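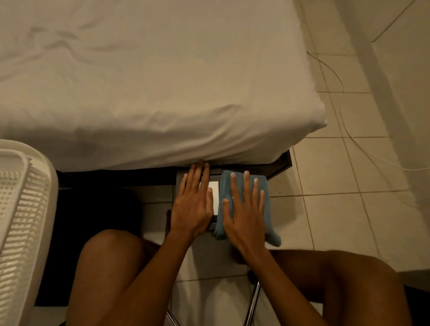

FEATURES / LONG READ / CLASSICS

The Xenos left the factory at Nurnach with one wiper, two doors and a heater that owners still complain about. It was a small rear-engined coupe built for people who couldn't afford a proper sports car, and in its first full year it sold badly. By the time production stopped, 2266 had been made. The owners' register now lists 94 that run.

Isla Pryor has chassis 600. She bought it from a farm sale outside Jondholm with no floor on the passenger side and a gearbox in a feed sack. The engine turned by hand, which was enough for her. The body took four winters, most of it spent on the sills and the front bulkhead, where water collects behind the trim and has nowhere to go.

"People see the shape and think it must be fiberglass," she says. "It's all steel, and thin steel at that. You can push a screwdriver through a bad one without trying."

On the road the car feels light at the front and a little nervous until the tires warm up. The steering is quick and the pedals are set far to the right, so a tall driver sits slightly twisted. Pryor, who is not tall, has no trouble. The four-cylinder engine sits behind the rear axle and makes most of its noise between 3,000 and 4,000 rpm. Above that it smooths out, and the coupe will hold highway speed all day if the wind stays down.

Wind is the main problem. In a crosswind the nose moves around enough that the factory dealers used to suggest carrying a sack of sand in the front trunk. Pryor carries her tools there instead, along with a spare throttle cable. She has broken three cables so far, all at the same bend near the pedal box.

Parts come mostly from Uria, a two-bay workshop run by Bijan Abbasi. He started by repairing his father's coupe and ended up with the factory's old window-glass patterns, bought as scrap when the Nurnach plant was cleared. He now has windshields made in batches of 8. A batch can take two years to sell, and he won't order the next one until the last has gone.

Abbasi doesn't do full restorations. He rebuilds gearboxes, supplies rubber seals and sends out photocopied pages from the workshop manual, with his own corrections in pencil. The torque figure for the rear hub nut is wrong in every printed edition, he says, and a hub put together by the book will work loose.

Prices have stayed low – lower than the cost of fixing one, in most cases. A running coupe with sound sills is the one to buy. Cars with fresh paint and no photographs of the metalwork should be looked at from underneath, preferably on a lift. The later model, with the bigger rear window, has a better heater duct but a weaker second gear. Early cars have the nicer dashboard. Neither version has much trunk space, and the rear seat is best treated as a shelf.

Last September Pryor drove hers from Jondholm to the old factory gates at Nurnach and back, stopping twice for cable adjustments and once for lunch. It used a quart of oil. She has since changed the rocker cover gasket and plans to go again next year by the coast road, if Abbasi can find her a second set of door seals before then.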